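Minutes, open day wrap-up meeting
Thu 14 March, upstairs room at Tamuno, notes by me (Halyna Mykhailiuk) because I lost the pen toss 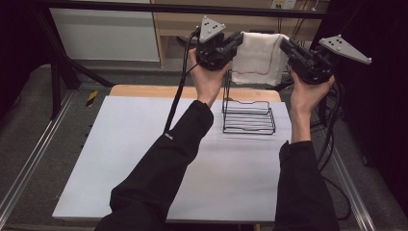 Both hand-held grippers up, dish rack and towel at the far end of the table.

Who was there: me, Khrystyna-Mariia Tkachuk in the chair, the two folks from Tullitz who came with the school bus, three of our demo people, and the Gotley rep on speakerphone for the first half. The line kept dropping so if I have Gotley saying something odd, please write to me and I'll fix it.

We started ten minutes behind because everybody wanted to talk about the cookies. I'm putting it in the minutes that the lemon ones went first and we should order more of them in June.

1. Last meeting's notes

Read, fixed, accepted. The one fix was the spelling of Teltier, which I had with one "t" in the middle of the last set and then with two "l"s in the very same paragraph. Sorry, Teltier!

2. How the day went

Khrystyna-Mariia gave us the numbers. We had 135 people sign the sheet at the front door, and she thinks a few more slipped in by the side door with the Tullitz group, so the real figure is a bit higher. Last time it was 70. There was some cheering at this point (me, mostly).

The morning was packed and the afternoon was thin. People came in one big wave after the bus, stayed for the first two demonstrations, had lunch and went home, so the three o'clock demo ran for a family of four and somebody's uncle. He asked the best questions of the day, though, and stayed until we were stacking chairs.

Tullitz said their students liked the table demo best and the slide talk least. I gave the slide talk. I have written this down exactly as it was said, and I'd like credit for that.

3. The table demo

This took up most of the meeting, so bear with me.

For anyone who missed the day, the demo was the one where a person works at the covered table with a gripper in each hand, doing household jobs the way we would like a robot to do them later on. The recordings go to the training side at Teltier. We picked the towel and the dish rack because every visitor has a towel and most have a dish rack, and you don't need to explain what the job is. The visitors got it right away. What they did not get was why the person wasn't just using their hands, and our demo people were answering that one all day long.

Khrystyna-Mariia asked whether we could put the answer on a sign. We went round and round on the wording. The version that got the most nods was: "The robot will have grippers, so we practice with grippers." I said it could be shorter. It was pointed out that I was the person who wrote the slide talk. We kept the wording.

Next, the question of where people stand. The table sits inside the metal frame, so there are only so many good spots to see from, and the tall kids got all of them. Tullitz asked if we could bring the little ones up first and let the grown-ups look over their heads. Yes, easy, we'll do that. Someone brought up a screen showing what the person at the table sees, and I love this idea! One of the demo people warned that the picture swings about when the person looks around, and that it can make you a little queasy if you watch for long. So we'd show it in short bits, with breaks, and see how that goes.

Cables. There's a cable to each gripper and they have to go somewhere, and our people said they spent a good part of the day thinking about them. They'd like them gathered up higher so they don't lie over the back of the table while the towel is being handled. Gotley (before the line dropped again) said they have some light clips that would do it and offered to send a bag of 100, which sounds like a lot of clips to me, but they're free, so thank you, Gotley. We also want a rope or a line of tape to keep visitors from walking up on the cable side. One small boy made a run for it. He was very fast and his teacher was faster.

Then we had a long chat about whether visitors should be allowed to try the grippers. I was for it. You could see everybody itching to have a go, and I remember my own first try, when I chased one corner of a towel for what felt like half the morning and came away feeling I'd learned more than I had from a month of reading. The demo people were for it too, but not on the recording table, where a knock to the setup means they have to check everything over again. Khrystyna-Mariia suggested a second table, with an old pair of grippers, no recording, and things on it that don't break. Dish towels, sponges, plastic cups. Tullitz said please, please no cups, their students will throw the cups. So towels and sponges it is.

We agreed that each visitor gets one try and then goes to the back of the line. If the line is short they can have two. I don't know who is going to police this but I have a feeling it's me.

4. Questions we got asked a lot

The demo people kept a list on the back of a lunch menu, and I've typed up the ones I could read.

Does it fold fitted sheets? (No. Neither do I.)

How long until one can do my dishes? We all looked at the Gotley phone for this and the Gotley phone said that they don't give dates. Fair enough. Our people have been telling visitors that we work on small pieces of a job and that a whole sink of dishes is a lot of pieces.

Does your back hurt after doing this all day? Yes, a bit, said two out of three. This got us onto breaks, and we settled that for the next open day each person does one session at the table and then swaps out. At the moment the sessions run until someone complains, which is no way to run things.

What are the triangle plates on top of the grippers for? They help us track where each gripper is and how it's tilted. Tullitz said this was the question their students kept on about on the bus home, and could they have a one-page handout with a drawing. I said I'd write it. There was a short silence. Khrystyna-Mariia said she'd help me write it.

Can I have a job here? We took down five names from this one, and I've passed them on.

5. Money

Short item. We spent $3472 on the whole day, and the biggest piece was the bus, then food, then chair rental. Khrystyna-Mariia thinks we can get the chairs for nothing next time if we ask Tullitz nicely, and Tullitz, who were sitting right there, said we could have theirs if we come and get them. Done! We'll need somebody with a van.

The only thing we went over on was printing. I ordered the posters too big and they wouldn't go through the frame shop's machine, and I had them done again. My fault, moving on.

6. The next one

June, on a Saturday, date to be set once Tullitz know when their exams finish. We'd like to start the demos later in the morning and run them closer together so that the afternoon people aren't left with just me and my slides. The slide talk will be cut in half. I asked for this to be noted as my own idea and there was some discussion of whose idea it was.

One of the demo people wants to add a second job alongside the towel, maybe sorting spoons or closing a zipper bag. Teltier would have to say what's useful to them. Khrystyna-Mariia will ask and bring the answer to the next meeting. If Teltier have no preference we'll try the zipper bag at a practice session and see if it's any fun to watch.

7. Who is doing what

Khrystyna-Mariia: ask Teltier about the second job, talk to Tullitz about dates, look over the handout.

Me: the handout, the gripper sign, half a slide talk, cookies (lemon).

Demo people: set up the try-it table, pick out the old grippers, hang the cables up higher when the clips get here.

Gotley: clips, and please a better phone line.

Tullitz: chairs, exam dates, and a guess at how many students are coming so we don't run out of lunch.

8. Anything else

Somebody left a green umbrella and a single child's mitten by the front door. They're in the box under the stairs. Tullitz took a look at the mitten and didn't know it.

We stopped at a quarter past five. Next meeting same room, and I'm not taking the notes.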